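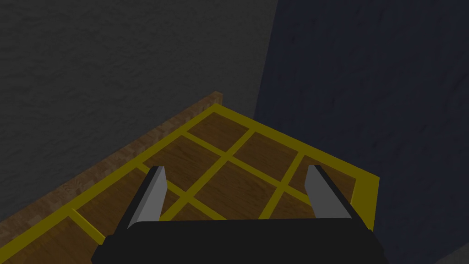
Is the apology tour going to hurt second-quarter orders at Comby?

Less than I feared in March. We lost 30 dealer accounts after the boss went on that podcast and called our own customers whiners, and 7 of them have already come back. The rest are thinking it over, and I've called every one of them myself (my phone bill is a thing of beauty).

So, Gunvor Sjöberg, you asked for a plain update on the reputation project you're paying for. It's Wednesday, May 10, 2023, and this is where we stand.

The apology itself went out in two versions. The first one was awful! It had the word "regrettably" in it four times and it sounded like a lawyer wrote it, which a lawyer did. The second was shorter, came from the boss's own account, and said he was wrong and rude. We got 394 replies in the first day. I read them all over a weekend and a lot of coffee, and 218 were friendly or at least willing to give us another chance. The others I'll spare you.

The Medach people were less forgiving. They pulled out of the shared trade show booth, and I don't expect them back this year – their sales chief told me so pretty bluntly. We can cover the booth cost from what's left of the travel line, so I'm not asking for more money there.

Sandberg is staying on as our parts supplier, same terms as before. They wanted a phone call with the boss and they got one, and he behaved himself.

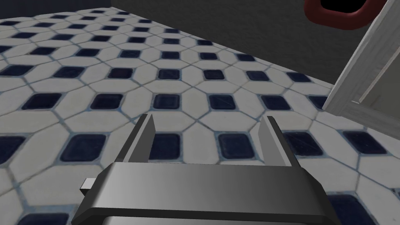
What's still open

The posting rules. He has agreed that somebody else reads his posts before they go up, but he hasn't signed anything, and last week he put up a joke about a rival's stock price at one in the morning. I had it down before breakfast. I'd like your help with this one, because he listens to you a whole lot more than he listens to me.

The Veridwood launch is the other big item. I want to move it to June and let the product manager do the talking on stage, with the boss in the front row, smiling. He hates the idea. The board likes it fine, and if you're okay with the new month I'll book the hall and send you the revised budget by Friday.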